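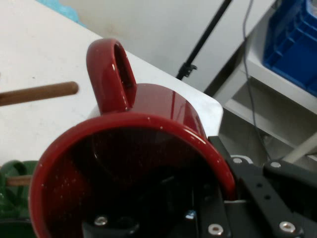

The fault started with a click. It was a small, dry sound, like when you close a ballpoint pen, and I heard it for several days before I understood that I should be worried. I was running our mug task at the workshop in Trirndale, where the arm takes a mug from the table and hangs it by the handle on a wooden dowel. The task sounds easy, but with a glossy mug like the dark red one it asks a lot from the fingers. The glaze is slippery, the body is round, and the plates which must hold it are flat black metal with bolts in them. When the mug tilts so that the handle points up and the mouth looks back at the wrist camera, a very small movement of one finger becomes a large movement of the whole mug.

I should explain what went wrong, because I promised Jocelyn Lumbao that I would write it down and not only complain about it at lunch.

We use a controller from Dullmont and a gripper that was put together by our own group. The gripper reports its opening width and the force at the motor. On the screen everything was fine. The force reached the value we asked for, the width stopped changing, and the program decided that the mug was held. Then, in the middle of the path, came the click, and the mug turned in the fingers. Usually it turned only a little. Sometimes it turned so much that the handle missed the dowel and the rim knocked against it, and two times the mug went to the floor.

The first mug broke into large pieces. Elsie Doolan was standing near the corner of the table, and one piece stopped close to her shoe. She was not hurt. She was inside the line where we are not supposed to stand when the arm is moving, and I had seen her there and said nothing. I write this with some shame. I am the person who teaches the line to new people.

After the second mug I stopped the work and read the logs. In the old runs, from December, I had 958 grasps in total. In 736 of them the force curve was smooth. In all the others there was a small step, very short, where the force dropped and came back. My program had a filter which was made to remove noise, and it removed this step also. So the machine was telling me about the problem for months, and I had asked it to be quiet.

The mechanical cause was not very interesting. Alasdair Laing took the gripper off the arm and found that one bolt in the finger plate could be turned by hand. Not much, perhaps a quarter of a turn, but the plate could rock on it. When the force became high enough, the plate shifted, and this was my click. Somebody had changed the plates and tightened the bolts without thread lock. I looked in the notebook, and the somebody was me.

What we changed:

- All bolts in the fingers now have thread lock and a paint mark, so that a turned bolt can be seen with the eye.
- The filter is removed from the safety check. It is still used for the plots, because the plots are ugly without it.
- If the force drops during a move, the arm stops and waits. It does not try to squeeze harder, as it did before.
- The line on the floor is now a light barrier. Mhairi Gunn had one in a box from the Rennie project, and she installed it in one afternoon.

The third point made a discussion. Flora Urquhart thinks that a robot that stops in the air with a mug is also a risk, since people will go and take the mug with the hand. She is right. I did exactly this on the first day with the new program, and the fingers were still under force. For now the rule is that you press the emergency stop first and then go near, and the fingers keep their position without power. I would like a better answer. We talked about a slow lowering to the table, but if the grip is already bad, I am not sure that moving is a good idea at all.

Since 1st June we have run the task with the new settings, and the arm has stopped itself seven times. In five of these I could find a real step in the force. The other two I do not understand yet. The bolts were tight, the paint marks were straight, and the mug did not turn. Alasdair suspects the cable to the motor, which bends a lot near the wrist. I have ordered a new one from Irier and it should come next week, so I will write again when it is installed.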